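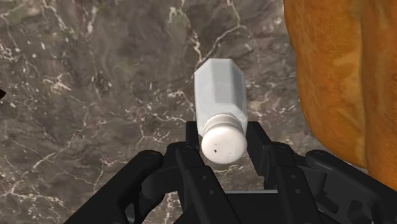 I've used the Jarkeo hand controller since April to record kitchen tasks in simulation, and I've got enough hours on it now to say what it does well and where it gets in the way.

It is a grip with a trigger and a tracked base. Move your hand and the simulated arm follows. Squeeze and the fingers close. It plugs in over USB and comes with a recorder called Truvo, which saves each attempt as a separate demo you can keep or throw out. Setup took me 25 minutes, most of it spent on drivers.

Position tracking is very good. Picking up a salt shaker and holding it between the finger pads is easy after a morning of practice, even with other food close by on the counter. Rotation is weaker. If you turn your wrist far enough to tip a shaker over a plate, the arm lags and then catches up in a jump, and that jump goes into your recording. I slowed down and it mostly stopped, but slow demos teach a slow robot.

The trigger has no force feedback. You watch the contact number in the corner of the screen and learn to stop squeezing. Begoña Campos, who shares the setup with me, prefers to close the fingers with the foot pedal. The pedal is sold separately.

Between us we have recorded 1,416 demos and kept around 300 of them for the shaker task. The policy we trained on the first 200 would grasp fine and then hesitate before lifting. Adding the rest helped, and so did cutting the idle time at the start of each one. Truvo can trim clips, but only one at a time, and there's no undo.

Other complaints: the cable is short, the strap rubs, and the recenter button sits right where your thumb rests. I hit it in the middle of a demo at least once a session.

I'd buy it again for pick and place work. For pouring or shaking I would wait for the next firmware, or borrow one first and try your own task on it.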